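3.2 Household laundering and garment life

Wear in cotton clothing is often blamed on use alone, yet washing habits account for much of it. We surveyed 100 households in Flindville and Cronin during August, asking how often denim was washed and how it was dried.
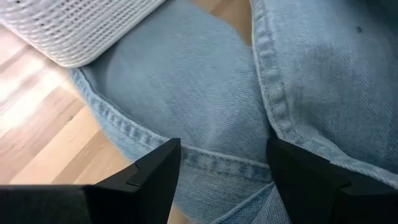
Households in Cronin washed denim after 3 wearings on average – more often than the care advice given to them. Line drying was common in both towns.

Figure 2. Light blue denim with a stitched hem. 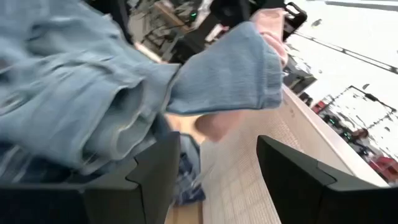 Replies on mending were less complete. Palaniappan's earlier work in Pretside met the same difficulty, and we treat those answers with caution.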